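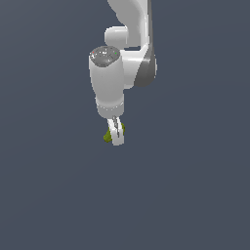 Surside Lake Association
Minutes of the fall meeting, 18 October 2025, held in the boathouse

The meeting opened a little after ten, once the coffee had made its way to the back row, and the first hour went, as many of us expected, to the repainting of the boathouse. Two colors came up again and again in the comment slips. One was the barn red the building wore years ago, and the other was a slate blue-gray, with white for the trim and doors. Quite a few members who came in for red said they were warming to the blue-gray by the end, mostly on the grounds that it would sit quietly against the water in winter. It was moved and seconded that we go with the blue-gray and white, and the motion carried on a show of hands, with a friendly grumble from the red side, who asked that their feelings be recorded. They are hereby recorded.

Minutes of the summer meeting
Approved, with one correction. The item about the loose cleat should have said the north dock and not the south. Apologies to anyone who went looking for it.

Painting quotes
Two quotes were read out. Safavi came in at $1036 for scraping, priming and two coats on the lake side only, which is the side that takes the weather. Bollby quoted for the whole building but hadn't broken the price down, and members felt we couldn't fairly compare the two until they did. There was a long and good-natured talk about whether we could do the other sides ourselves over a weekend in spring, as was done with the old pump shed (opinions differ on how well that went). Bollby will be asked for a price by side, and both firms will be asked whether they can hold their numbers until the ice is out. Held over to the December meeting.

Dock storage
The sections come out on the last weekend of the month, weather allowing. Please bring gloves and waders if you have them, and a thermos if you don't. The sections will be stacked behind the boathouse as before, but this year with a gap left along the wall so that the painters can get in. Boats still on the rack after that weekend will be moved to the gravel lot, and we'd much prefer that owners did the moving.

Weeds and water level
The report from the outlet was read. The water is lower than most of us like to see it this time of year, though the spring crew feels that one decent wet spell would put it right. The weed bed off the Sillosier side has spread toward the swimming rope. After a good deal of talk it was agreed to hand-pull near the rope again next June and to leave the rest alone for the herons and the perch, both of which have their supporters in the association.

Dues
Dues stay at $42 for a household. A reduced rate for members living alone was suggested and warmly received, and a written proposal will come to the next meeting. Envelopes can go in the slot by the side door, which has been unstuck.

Winter supper
The supper will be in December, in the boathouse, potluck as always. We can seat 62 with the long tables in, so please sign the sheet early and say what you're bringing. Last year ran very heavy on scalloped potatoes - nobody complained, but a few salads would be welcome. The heaters will be lit ahead of time.

Other business
The lost and found box is overflowing and will be emptied after the supper. A green life vest, child's size, is hanging on the hook by the door. A request for a second bench at the point was held over.

Adjourned at noon. Thank you to everyone who stayed to fold chairs.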